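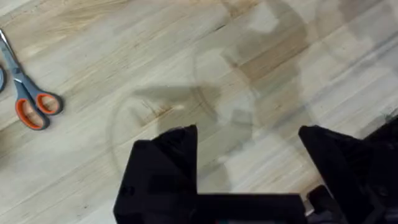 ## 4. Setting up a word stress lesson

Use this section to build a lesson on stressed syllables in Grelleo. You need a teacher account and a word list that has already been saved. If you haven't made a list yet, go back to section 3.

1. Open **Lessons** and choose **New > Word stress**.
2. Type a title. Students see the title, so keep it short: "Stress in two-syllable nouns" works better than "Unit 2 practice, revised."
3. Under **Source list**, pick a saved list. A list can hold up to 554 words, but a single lesson uses no more than 70 of them. If your list is longer, Grelleo takes the first 70 in alphabetical order.
4. Choose how stress is marked:
 - **Capitals:** baNAna, PENcil, hoTEL
 - **Accent mark:** ba'nana, 'pencil, ho'tel
 - **Bold:** ba**na**na, **pen**cil, ho**tel**
5. Click **Check words**. Any word with more than one stress pattern is flagged in yellow.

**Note:** The flagged words are mostly noun and verb pairs, such as *record*, *present*, *object* and *permit*. As nouns they are stressed on the first syllable, and as verbs on the second. Set the part of speech for each one before you go on, or the lesson will accept either answer.

6. Set the pass mark. The default is 100, which is too strict for most beginners. Celeste Lucero, who wrote the Gillden word lists, sets hers at 70.
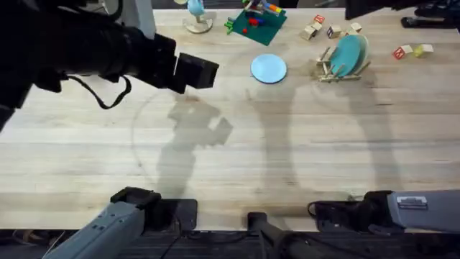 7. Decide whether students hear the word before they answer. With **Audio first** turned on, they listen and then tap the stressed syllable. With it off, they see only the spelling – this is harder, and is best kept for review.
8. Click **Save**, then **Preview**. Go through the whole lesson once as a student.

**Caution:** Changing the marking style after students have started erases their saved answers. Make a copy of the lesson and change the copy.

### Words with dropped syllables

Some words have fewer syllables in everyday speech than in careful speech. *Chocolate* and *every* are usually said with two, and *comfortable* with three. Grelleo follows the everyday count. To use the careful count, open the word, choose **Syllables > Edit**, and add the break by hand.

Lists imported from Matheson keep their own breaks and are not changed. Ashraful Howlader's notes on importing are in section 6.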